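4.2 Comments under couple posts

The second part of the study looks at what happens when one half of a celebrity couple replies in public to the other. We treated a reply as public if it appeared under the original post and could be read without logging in. Replies that were later deleted were kept if they had been quoted in at least one entertainment outlet, since readers in our interviews often knew them only from those quotes.

Our sample is made up of 200 posts by actors and singers whose relationships were already being reported on. Each post was read together with its comments and any news items that linked to it. Schumacher did the first reading and wrote the coding guide. The rest of the team then coded the same posts without seeing her notes. Where the codes differed, we talked the post through and settled on one label. Posts that could not be settled were marked "mixed" and left out of the comparisons below.

Three kinds of reply came up often enough to be useful. The first is the compliment, usually a word or two with emojis. The second is the tease, where the partner makes fun of the outfit, the pose or the caption. The third is the practical reply, such as a reminder to call or a question about dinner. Practical replies were the least common, but they were quoted at greater length than the others when they did appear. Several writers took them as proof that the couple was living together, even when the wording said nothing of the kind. 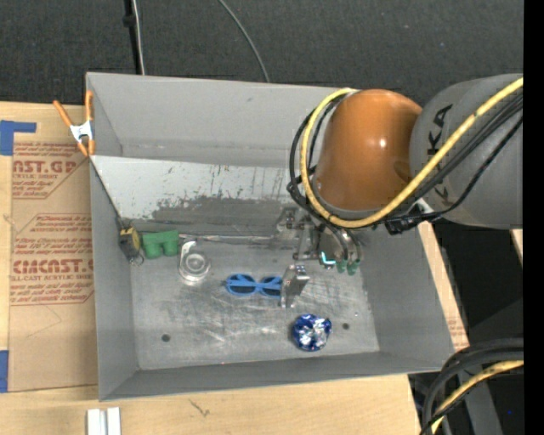 The tease was harder to code than we expected. A comment like "who let you out in that" reads as warm if the couple is known to be happy and as cold if there have been reports of trouble. Coders who followed entertainment news closely tended to split these by what they knew of the couple at the time. Coders who did not follow it tended to call all of them friendly. We added a rule that the label had to rest on the words and emojis alone, and recoded 40 posts under that rule. Most of the changes went from "hostile" to "friendly."

We also looked at how soon a reply was turned into a story. Outlets that covered weddings and engagements were the quickest to pick up compliments. They often placed them next to older material, such as a red carpet quote or a guess about a venue. In 20 of the items we read, the reply was the only new fact in the piece, and the remaining paragraphs repeated what had been published before. Readers did not seem to mind. One woman we interviewed said she liked having "the whole story again from the start" each time something small was added.

Wedding rumors changed how replies were read. Once a date or place had been reported, coders and readers both took ordinary compliments as hints. A heart under a vacation photo became a sign that the couple was looking at hotels. This held even for 9 posts that had been published before the rumor started and were brought back by fan accounts afterward. The fan accounts rarely gave the original date, and the outlets that quoted them did not always check it.

A limit of this part of the study is that we could not tell who wrote the replies. Some performers hand their accounts to an assistant or an agency, and two of our interview subjects raised this without being asked. We did not try to sort personal replies from managed ones. For the questions in this section the difference matters less, as outlets and readers treated every reply as coming from the named person. It matters more for Section 5, where we turn to the breakup statement and the use of shared wording by both partners.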